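Triltia Rental Listings

Data card and README

Summary

Triltia is a table of short rental ads for houses and apartments in Trutonmont. The ads were printed in the Griffiths, a weekly local paper that still runs a page of rentals. Each row is one ad as it was printed, with the wording kept and a set of fields pulled out of it by hand: rent, number of rooms, what the kitchen comes with, pets, heating, parking and so on.

The table has 3,473 rows and 21 columns. It was made for people who study how homes are described in writing, and for anyone who wants a small, clean set of real ads to test a parser on. It is too small and too local to say much about rents in general.

Files

listings.csv - the main table, one ad per row
abbreviations.csv - short forms found in the ads and what they were taken to mean
removed.csv - row numbers and reasons for ads that were left out
NOTES.txt - odd cases, mostly spelling
LICENSE.txt

All files are UTF-8. Fields are separated by commas and text fields are in double quotes. An empty cell means the ad said nothing on the subject. The word "no" means the ad said no.

How the ads were collected

Printed pages were scanned at the public library and run through Drander, a small text recognition script kept in its own repository. Every ad was then read against the scan and corrected. Columns set in very small type gave the most trouble, and the numbers 3 and 8 were mixed up often enough that all rents were checked a second time.

Ads that ran for several weeks with the same wording are kept once, with the column weeks_run showing how many issues they appeared in. If the rent changed between issues, the ad counts as new and gets its own row. The column follows_row then points back to the earlier one.

A total of 74 ads were removed. Most were commercial spaces placed in the wrong section. The rest were too faded to read or named a tenant who was moving out.

Main columns

row_id: whole number, never reused
issue_month: the month only
district: one of 7 district names used by the paper
text: the ad as printed
text_clean: the ad with abbreviations written out
rent: dollars per month, whole number
rent_includes: free text, lower case
rooms: as the ad counts them (see Known problems)
kitchen_type: separate, shared, open, corner or blank
kitchen_fixed: things that stay with the home, such as a sink, counter or stove
kitchen_loose: movable things the ad says are left for the tenant
storage: closets, cellar, attic, shed
heating
pets
parking
weeks_run
follows_row

The remaining columns hold page position and checking marks and are explained in NOTES.txt.

Fixed and loose items

Kitchens take up more words than any other room in these ads, so they were given two columns of their own. An item is fixed if it would normally stay when a tenant leaves. Cabinets count as fixed even when the ad calls them freestanding, and the word is kept in text so that users can sort them differently. Bowls, crates, racks, small tables and similar goods are loose.

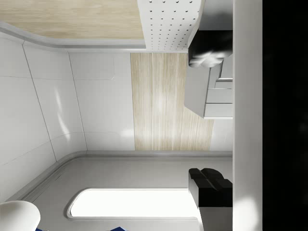
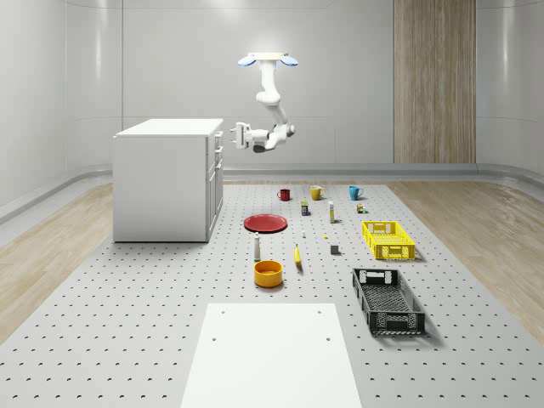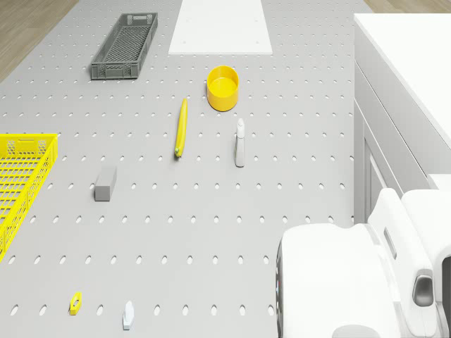
Where an ad says only "furnished," kitchen_loose holds that word and nothing else. We did not guess at the contents. "Partly furnished" is treated the same way, and so is "some furniture," which a few landlords seem to use for a single bed frame.

"Kitchen priv." was a hard one. In older ads it means kitchen privileges, so the tenant may use the landlord's kitchen. In newer ads it can also mean a private kitchen, almost the opposite. Where the rest of the ad settled the matter, kitchen_type is filled in. Where it did not, the cell is blank and the row is listed in NOTES.txt.

Known problems

Room counts can't be compared across ads. Some landlords count the kitchen as a room, some count the hallway, and at least one counts a porch. The figure in rooms is whatever the ad gives.

District names changed in the middle of the run. The newer names are used throughout, and the older ones survive only in text.

The paper skipped its rental page in some weeks, most often in November. A gap in the data does not mean that no homes were for rent.

Utilities are described loosely. "All bills" may or may not cover trash pickup - the column rent_includes keeps the landlord's own words.

Privacy

Phone numbers, street numbers and personal names were replaced with the marks PHONE, STREETNO and NAME in both text columns. Street names were kept. If you find a number or a name that slipped through, open an issue that gives the row_id only and leave the detail itself out of the report.

Suggested uses

The table works well for practice in reading abbreviations, for comparing how the same home is described at different rents (use follows_row), and for teaching simple data cleaning. Please don't use it to estimate current rents in Trutonmont, or to work out who lived at an address.

Fixing errors

Corrections are welcome. Send a change to one row at a time, with the old value, the new value and the part of the ad that supports it. Changes to abbreviations.csv affect text_clean across many rows, so open an issue before you start on those. After any change, run check.py from the main folder. It looks for repeated row numbers, rents with stray characters and follows_row values that point to nothing.

Citation

Cite as: Triltia Rental Listings, Trutonmont, with the version number printed at the top of NOTES.txt.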